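Kitchen chores and robots – where things are at, plus tips that work either way

Posted October 7, 2018

Quick one this month, I'm behind on everything. Lots of you wrote in after the September page on benchtop clutter asking if it's worth waiting for a robot to do it instead. Short answer, no. Longer answer below, with tips in between because that's what this page is for.

What machines already do fine

Vacuuming. Flat floors, no cords, no socks. Do the cord sweep the night before. Tie up the curtain ends.

Mowing, if your lawn's a plain shape and you don't mind laying the boundary wire. Peg it every 3 feet or you'll be out there with a screwdriver in spring.

Dishwashing. Yes it counts. Best chore robot ever made and it's been under the counter for decades. Clean the filter. Go do it now, I'll wait.

Bread. Same deal, the machine kneads and bakes. Take the paddle out before the last rise if you hate the hole in the bottom of the loaf.

What they don't do fine

Anything with picking up. One thing, then a different thing, then a soft thing. A fork is easy enough if it's always the same fork in the same spot. A wet lettuce leaf, forget it. Folding a fitted sheet – I can't do that myself so fair enough.

Clearing a counter sounds like the easy one. Tray, board, bit of food, put it all where it goes. But each item wants a different grip, and half of them hide behind something else.
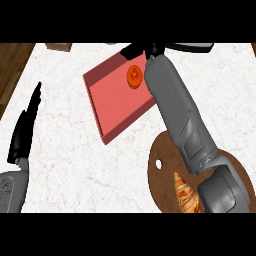
Counter work in simulation: two arms, a pink tray, and a croissant on a round board.

A lot of the practice gets done on a computer like that, before any real crockery is at risk. Sensible. I'd have liked the same option when I was learning to carve. Trouble is pastry. Squeeze a real one and you've got flakes in the grout, and flakes are hard to fake on a screen as far as I know.

Same goes for a thin slice of anything. Tomato, orange, cucumber. Hard to get under with two stiff fingers. Try it yourself with a pair of kitchen tongs and a slice flat on a tray and you'll see what the engineers are up against. Slide it to the rim, then tip it up. Works for people anyway.

The Fangate demo

Went along to the Fangate home show to see the Mukell arm doing a table set. Price on the card was 3,199, one arm, stand extra. It laid out 14 pieces of cutlery and was pretty good at it, slow but neat. Then somebody handed the operator a cloth napkin and asked for a fold and that was the end of that bit. He was nice about it. Said soft things are next years problem.

Not knocking it. If you've got bad hands or can't bend, an arm that reliably fetches a cup is worth a lot more than a folded napkin. But for a regular household chore list, not yet.

Shop floor is a different story

My brother-in-law's work, Barnesham Joinery, has a machine stacking cut panels all day. Same size, same spot, same pile. Brilliant at it. Offcuts still get sorted by hand, every one's a different shape, and some have a nail in. That's your kitchen drawer right there. Kitchens are all offcuts.

If you run a small workshop and you're thinking about one, walk the job first. Write down what the hands do, every pick up and put down. If the list changes much from day to day, buy a better bench.

Set up your counter like a machine was coming

This is the useful part. Stuff that makes it easier for a robot makes it easier for you.

– Give each board a home. Got a hanging hole? Use it. Hook inside the pantry door, screw it into the frame and not the thin panel.

– Rimmed trays for anything that rolls or drips. Flat ones are for the oven.

– Leave a bare patch of bench, as wide as your two hands spread. Nothing lives there. Not the mail either.

– Tall stuff at the back, so you're not reaching over it.

– Marble: wipe up citrus and tomato straight away, the acid dulls it. Mild dish soap, warm water, soft cloth, dry it off. No vinegar, no lemon, no matter what your aunt says.

– Wooden boards: never soak. Wash, stand on edge to dry, food-grade mineral oil when they start to look thirsty. Salt and half a lemon for smells (on the board! not the marble).

– Pastry goes on wood and not on a cold plate, the bottom stays crisper. Stale croissant, a few minutes in a low oven. Microwave turns it to rubber.

– Crumbs: dry brush first, damp cloth second. Other way round makes paste.

– Keep cords off the bench edge. Robot or toddler, same result.

Reader mail

Someone using the Najafi window robot asked about the streaks. Change the pad more often than the booklet says, and use way less spray. Do it on a cloudy day if you can. You'll still have to do the corners by hand, sorry.

Another reader, aged 92, says she's been promised a robot maid since she was a girl and is still doing her own ironing. Her tip, hang shirts damp by the tails and you can skip most of it. Tried it this week on four shirts, collars still needed a press but the rest was fine.

Next month is drains. Send me your drain stuff befor the end of the month please, photos ok but not while I'm eating.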